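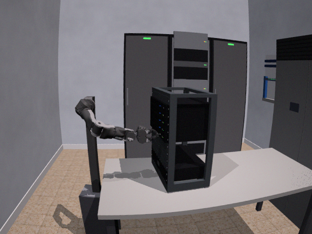
Houda Naciri has sat through enough vendor demonstrations to be wary of anything that works first time. She runs the simulated trials at Dakwood, where the question this spring has been whether one arm on a post can be trusted near a server rack, and which hand it should have on the end.

"Everybody wants the fingers," she says. "You show a manager a hand with fingers and he's already sold. Then I ask him what the fingers are for, and it goes quiet."

The trials set the Matić hand against a shorter, blunter gripper from Edico. Both have been run on the same job in a virtual equipment room: reach across a desk, get to the front of a small open rack, take hold of a unit and draw it out. There are four versions of the task and Naciri thinks only two of them tell you much.

"The other two are there because the supplier asked for them. I'd leave them out of the report if it were up to me."

I asked her which hand was winning. She pulled a face. The Matić hand copes better when the arm comes in at a poor angle, she said, but it has far more joints to go wrong and takes longer to set up. The Edico one is dull and she rather likes that. 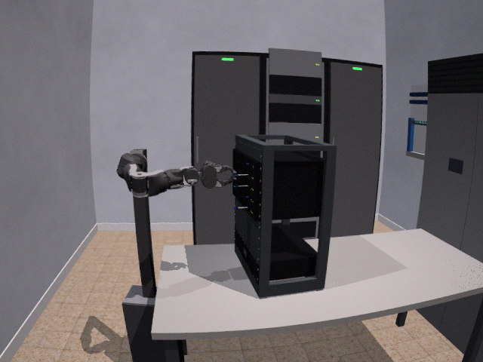
Her colleague Genivaldo Trindade, who looks after the controller side, is less bothered about hands altogether. He spent most of May swapping the stock controller for one called Pliltia and says the change made more difference than any gripper.

"Same arm, same rack, and it stopped shaking on the approach. So what were we comparing before? Partly the hand, partly the shaking."

That has meant throwing away three weeks of results. Naciri doesn't sound sorry. What worries her more is friction, which in a simulator is a number somebody typed in.

"A real module sticks. It's got a latch, it's got a cable someone has routed badly. Ours slides out like a drawer in a showroom. I don't believe a success rate that comes out of that, and I'm the one producing it."

Trindade thinks she is too hard on it. A bad grip in the simulator is nearly always a bad grip on the bench, he argues, so the runs are worth having as a way of ruling things out. She grants him that much.

Would she buy either hand today? "No. I'd borrow both and break them."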